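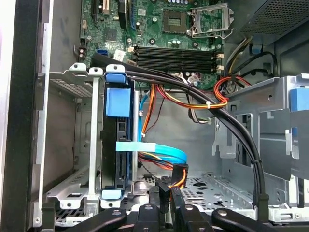
Filed under: Working Here > Automation > Your Questions

We've had a lot of notes in the box since the robot cells for computer teardown were announced at Tetside, and I promised I would sit down and answer the ones that keep coming up. Please forgive me if I ramble a bit, I would much sooner say too much than leave you guessing. (Last updated May 14, 2021.)

Am I going to lose my job?

No one on the teardown benches is being let go, and that is written into the agreement we signed in December. We have 185 people on the Tetside floor and we need every one of you. What will change is how you spend your shift. If you have been pulling drives and unplugging power leads all day, you'll do less of that with your own hands and more setting up, checking and sorting what comes out.

What will the robots do, then?

For now, the plain repeated jobs inside a desktop tower: unplugging connectors, taking out drives, lifting out a processor. Cables are still the hard part, as anybody who has had an arm inside one of those older cases can tell you! No two are bundled quite the same way, and a person has to stay close by. We also practice on mock boards, so please don't toss those in the scrap bin, however much they look like they belong there. 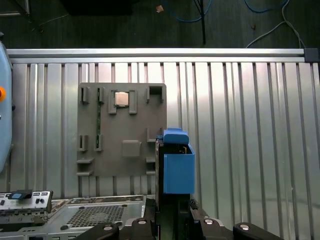
The same goes for any loose practice parts you come across, which should go back to Orla Horgan's desk by the Clistell line. Orla runs the training too, and she is very patient with beginners (she was certainly patient with me).

Do I need to know how to program?

Not at all. The course is 2 days, all of it paid, and most of it is spent at the cell learning how to start a job, stop it safely and tell when something has gone wrong. Some 50 of you have signed up already, and I was so pleased to see names from both shifts on the list.
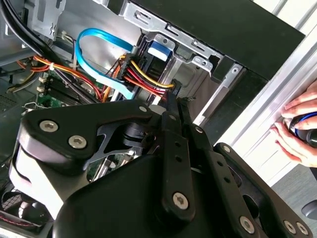

Who do I tell if the robot damages a part?

Tell your shift lead and write it on the cell sheet, just as you would if it had happened at a bench. It won't count against you or your numbers.

Will my pay change?

Your base rate stays where it is while you train. Once you're signed off on a cell you move up to the Sheehan grade, the same one the test room is on.

What if I try it and don't like it?

Then come and talk to me or to Orla, and we'll find you a place back on the benches or over in sorting. There is plenty to do in both.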